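Print this item | E-mail this item

Cell Notes: the simulated bench gets its setup check

Yolanda Zabala has been telling us since April that a simulated cell needs looking after just like a real one. I doubted it. A rendered arm doesn't leak grease and its cables don't fray, so what is there to maintain? After a Wednesday sitting beside her while she went through the Flerkell cell, I will grant her half the argument.

Flerkell is the practice cell in the Tindow project: one white arm, a black two-finger gripper and a teal block to pick up. Software people like to say a cell like this is free. It took Yolanda four hours to get through the checklist, which has 10 steps, and she got a clean pass on 9 of them. The one that failed was the fingertip offset, which somebody had changed and not written down. Anyone who has worked around real machines will recognize that one.

She starts with the arm base, then the home position, then the tool frame at the gripper. After that come the finger pads. In the model each pad is a separate part with its own friction setting, and she reads those numbers out loud against a printed sheet. I asked where the sheet came from. Valeriano Gallardo typed it up from the settings of an earlier cell, and he admits he never measured a real pad. So we are checking one set of guesses against another set of guesses. It keeps the cell consistent from month to month, and I wouldn't claim more for it than that.

Then the views. Flerkell saves one from the side that takes in the arm and the table things, and a close one looking down on the block. Yolanda wants the block in both, at the same size and color as in the part file. The close view is the one that drifts. Nudge its mount and the block slides down toward the bottom of the picture, and the software will go on saving files all night without a complaint. Valeriano once lost 383 runs to that and found out the next morning. There is now a line on the checklist for it, and he wrote the line.

The last job is the grip. She closes the fingers on the block, checks the height against the surface, and looks at whether the wrist is clear of the mug and the plate. If the fingers sit too low they can end up inside the surface, which a real gripper would let you know about right away. I asked what tells her the grip would hold on real hardware. She said nothing in there does, and went on to the next line. I liked that answer better than anything in the Wediris sales talk we all sat through.

My complaint stands. The offset got fixed, the log is up to date, and we still don't have one hour of this cell's settings tried on a physical arm. Nicanor Sotomayor says bench time is coming. He said so last time. Until then, please stop writing "verified" on the cell sheet. "Checked" will do.

Changes to the checklist go to Aitana Mateos, in writing. 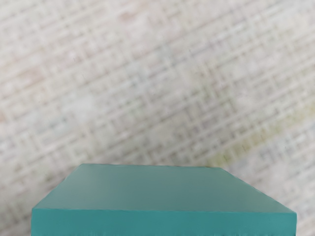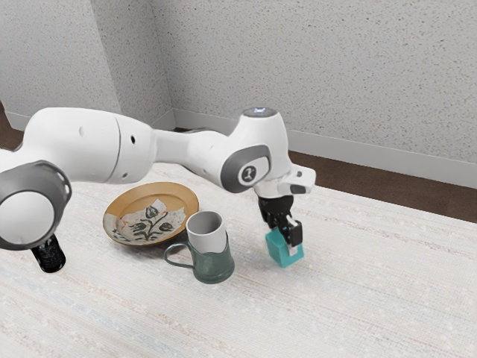
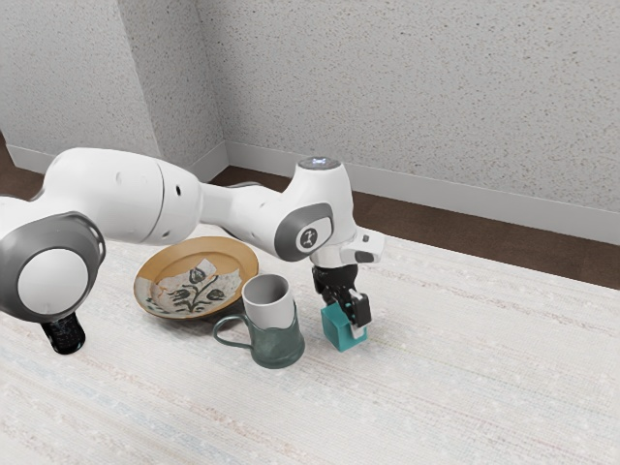
Flerkell cell, simulated views. First: close view of the teal block. Second and third: the block in the gripper, with the mug and plate alongside.

Related items
Cabello cell: who has the spare fingers?
Wediris demo, a second opinion
Naming your settings files so other people can find them
Bench time requests

Contact the newsletter desk: Aitana Rivas | Copyright Tindow project newsletter | Back to top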